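Septiembre, casi las once de la noche

Sigue sin refrescar. Compré la esterilla de bambú en Collico porque la dependienta juró que bajaba la temperatura de la cama, y yo, que no me creo nada, pagué igual. Llevo 2 semanas con ella. Fresca está los primeros diez minutos, luego tiene la misma temperatura que yo. En la página de Flullano prometen dormir "hasta 40 minutos antes". Me gustaría saber quién los cronometró.

Lo que sí noto son las marcas. Me levanto con la espalda cuadriculada, como un gofre. Y la sábana de flores, la rosa, asoma por los bordes y se arruga en cuanto me giro - habrá que remeterla mejor, o comprar otra con elástico, que es lo que dice mi hermana de todo. 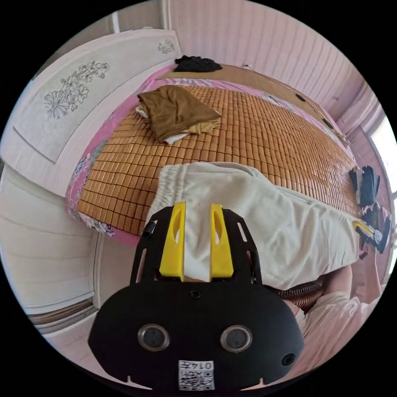
La manta blanca no la guardo todavía. En Larkorura ya dieron por acabado el verano el año pasado y a los tres días estábamos otra vez con las ventanas abiertas, así que a los pronósticos les hago el caso justo. La doblo, la desdoblo, a las cinco de la mañana la busco a tientas.

Mañana, si me acuerdo, paso un trapo húmedo por las teselas. Dicen que con jabón neutro. También decían lo de los 40 minutos.

2 comentarios · 100 veces compartido

Entradas recientes
El ventilador de Macedo y su famoso modo silencioso
Almohadas: sigo sin ver la diferencia
300 hilos, o eso pone en la etiqueta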